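Kitchen & Household > Storage and Cleaning
Foam pipe insulation came with a sticky film on it. Wash it or return it?

Posted by Trukdale, Apr 1, 2023
Viewed 126 times

We moved into a house with a crawl space in January and I have been working through the hot water lines one at a time. I bought foam sleeves from two different stores. The ones from the first store are dry and clean and went on with no trouble. The ones from the second store have a thin, slightly greasy film on the outside, and a few have it on the inside too, right along the slit. It leaves a mark on my gloves. There is a faint smell, a little like a new shower curtain.

I have two things I would like to know. First, is this film normal, or is it a sign the foam is old or was stored badly? Second, if I keep it, will tape stick to it? The instructions say to close the slit with the self-seal strip and then tape the joints, but the strip on the greasy pieces lets go after a few hours. I tried pressing it down with a clamp overnight and it still opened at the elbow under the bathroom.

The pipes are 3/4 inch copper. The crawl space is dry, with a vapor barrier on the ground. The water heater is set at 120. I still have the receipt, but the store is a long drive from here and I have already cut two of the pieces to length.

Thanks in advance.

Nustix
Member for 7 years

The film is common. Foam sleeve is extruded, and some makers use a release agent or a talc on it so the pieces don't stick together in the box. If it sat in a hot warehouse you will see more of it. It does not hurt the insulation value in any way you would notice on a house line. What matters is whether the foam springs back. Squeeze a piece between your fingers and let go. If it recovers, it's fine. If it stays dented or crumbs come off, take it back.

For the tape, you have to clean it. Plain water won't do it. Use a few drops of dish soap in a bucket of warm water, wipe the outside and both faces of the slit with a rag, wipe again with clean water, and let it dry overnight standing on end. Do not soak it. Some pipe foam is closed cell and won't take up much water, but the cut ends will hold some, and you don't want that against copper.

I would not use paint thinner or acetone. Both can melt foam, and in a crawl space you don't want the fumes. Rubbing alcohol on a rag is all right for a small spot, but try it on a scrap first.

Keep the clean pieces away from the dirty ones until you are ready to put them up. Bag them if the shop is dusty.
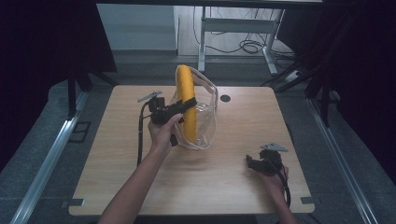 Long yellow foam-like piece in a clear bag.

The self-seal strip is probably done for on the ones that have already let go. Once it has picked up oil or dust it won't grab again. Peel it off and use contact cement made for pipe foam. Brush a thin coat on both faces, wait until it is tacky, then press it closed starting at the ends and working to the middle. You only get one try, so dry fit it first.

At the elbow, the problem is likely the bend and has little to do with the film. A straight sleeve pushed around a 90 wants to open on the outside. Cut two pieces at 45 degrees and glue the miter. It looks better and it stays shut.

Zallar

Just use zip ties. I did my whole basement that way and never taped anything. Don't pull them so tight that they squash the foam.

Mai

Agree with most of what Nustix wrote, with one thing to add. Check the wall thickness on the two batches before you spend an afternoon washing. I had sleeves from two stores and one was 3/8 inch and the other was 1/2, with labels that looked almost the same. If your greasy ones are the thinner kind, I would put them on the short runs and buy more of the thick for the long run to the kitchen.

Also look at the temperature rating on the label. At 120 you are well under the limit on any of them, but keep foam back from the flue if your heater is gas. Ours has 6 inches of bare pipe near the vent and then fiberglass wrap before the foam starts. Your local code may want something different.

On the return, my store took back the uncut pieces and kept the price of the cut ones. Call before you drive over there.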